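Category: Home & Garden > Heating and Damp
Reading time: 4 minutes

Water on the inside of the bedroom window every morning – what should I do?

Hello to all. I rent a small apartment in Firkthorpe, on the second floor, and I moved in during the fall. Since the cold weather started I have water on the inside of the glass each morning. It is not a few drops, it runs down and collects on the frame, and at 6:30 when I get up I must wipe it with a towel. On the rubber strip at the bottom there are now small black points that I think are mold.

The landlord says it is normal and I should "open the window more". I do open it, but then the room is so cold that I have to turn the radiator up and my bill grows. Last month I paid 34 dollars more than the month before. I dry my clothes in the same room, because I have no other place. I do not have a meter for humidity. Is it worth buying a dehumidifier, or is there something wrong with the window itself? The glass is double, but old.

Thank you in advance, and sorry for my long question.

3 answers

Answer 1 (marked as helpful)

I had the same problem for two winters in Stumutside, so I will write what I learned. I am not a builder.

Warm air can hold more water than cold air. When the air of your room touches the cold glass, it becomes cold and has to leave some of its water there. So you have two possibilities: less water in the air, or warmer glass. Most people need a little of both.

The clothes are your biggest source, I am almost sure. One load of washing puts a surprising amount of water in the air of a small bedroom. If you can, dry them in the bathroom with the door closed and the fan on. If the bathroom has no fan, then dry them in the bedroom only in the daytime, with the window a little open, and finish before evening.

About opening the window: do it wide and short. Five or ten minutes in the morning and the same before bed, with the radiator turned off during this time. The walls and the furniture stay warm, and the room comes back quickly. A window that is open two centimeters all day is the worst way, because it cools the wall next to it and you pay for heat that goes outside.

Look also at what stands near the glass. I had a heavy curtain and a tall bookcase there, and the air could not move behind them. Now I have only a desk at the window, with low things on it, and I leave the curtain open a hand wide at night.

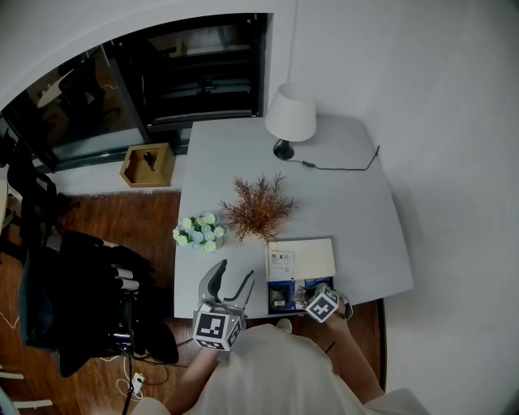 A lamp, a dried plant and artificial flowers on a white desk by the window.

Dried and artificial plants are good for this place, by the way. Living plants need watering and give most of that water back to the air. I moved my living ones to the kitchen.

For the black points, clean them with a mold cleaner from the supermarket, wear gloves, and let the rubber dry completely. If they return in one week, then the room is still too humid.

Please buy a humidity meter before you buy a machine. They are cheap. Mine is from Ivosora and it works well enough – I wanted to see it under 60 percent and it showed 74 on the first evening.

Answer 2

Just get a dehumidifier. I have a Başaran one, I paid 123 for it, the cheaper shop had it for 111 but it was sold out. I empty the tank every day and the windows are dry. It makes some noise so I run it when I am at work. No more wiping.

Answer 3

One question that was not asked: is the water on the room side, or between the two glasses? If it is between them, the seal is broken and no airing will help, and you should write to the landlord with a photo. A whole new window can cost 1,000 or more, but often only the glass unit has to be changed and the frame can stay.

If it is on the room side, I agree with the first answer. I would only add: keep the bedroom door closed when you cook or shower.

Related questions
- How to clean mold from a rubber window seal
- Radiator is hot at the top and cold at the bottom
- Can I dry clothes indoors in winter?
- Who pays for a broken window seal, tenant or landlord?
- Best place for a humidity meter in a small room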